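Equipment review: the Gistido hand-held gripper

Reviewed for the Murkedness household data program by Monique Leblanc, with field notes from Maarten Smits and Bontu Woldegiorgis

The Gistido is a hand-held gripper used to record examples of everyday handling tasks. The operator holds it, closes the jaws on an object and moves the object, while a camera mounted on the tool records the work. The recordings are then used to train a policy for a robot arm fitted with the same jaws. This review covers the tool, its recording software and its suitability for collection in private homes. It does not assess the trained policies, which are the subject of a separate report.

Our program requires examples from rooms as people keep them. Laboratory tables give clean recordings, but a policy trained on them alone tends to falter once there is a second bed, a curtain and a pile of clothing in view. The unit on trial was used for tidying tasks in bedrooms, with packaging, cups, cloths and thin plastic bags among the objects. Operators completed 780 recordings, of which 96 were rejected at review. Most rejections were for tracking loss when the tool was turned too quickly towards a plain wall.

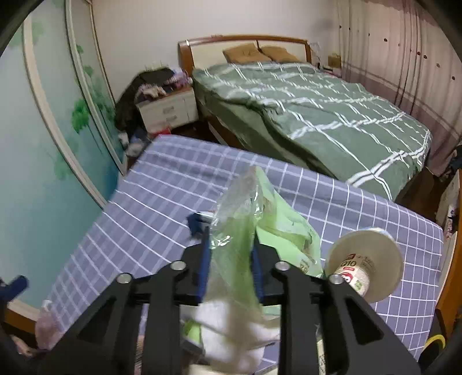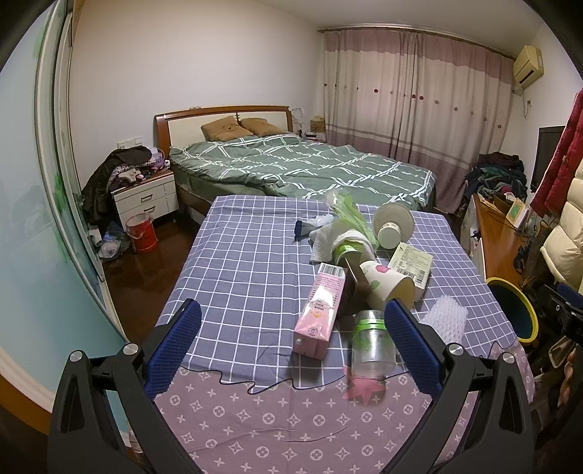
HALIFAX, September — The blue jaw pads are the strongest feature of the tool. They take hold of thin, crumpled plastic without the operator having to squeeze hard, and bags are among the objects our earlier gripper handled worst. Rigid items that roll, such as jars and tubs lying on their sides, call for a slower approach. Operators were asked to leave failed first attempts in the recording, and the software allows these to be tagged afterwards.

The wide view is useful. It keeps both pads visible along with a good part of the room, so a reviewer can judge where the tool was when an object was picked up. The cost is strong curvature towards the edges. Our annotators found it harder to label objects there, and Mr. Smits recommends starting each task with the target well inside the view.

Patterned cloth under the objects did not trouble the tracking. Mr. Smits reports that a printed grid or floral cover gave steadier results than a plain one, and we have amended our site guide to say so.

Comfort is fair. The grip suits a medium or large hand, but Ms. Woldegiorgis noted soreness in the thumb after long sessions, and we now limit operators to 40 minutes before a break. The trigger spring could be lighter.

The software is the weaker part of the package. Uploads resume properly after a dropped connection, but task names cannot be edited once a session is closed, and one misspelled label had to be carried through 238 files before it was corrected by script. Gistido has been told of this.

Privacy needs attention before any home visit. A wide camera will record clothing, papers and personal belongings well away from the task. Residents should be shown a sample recording before they sign the consent form, and should be given time to put away anything they do not wish to have kept.

The tool is recommended for household collection, subject to the limits on session length set out above. Programs that work mainly with heavy or slippery objects should request a trial unit first. Questions about the site guide may be sent to Ms. Leblanc at the program office.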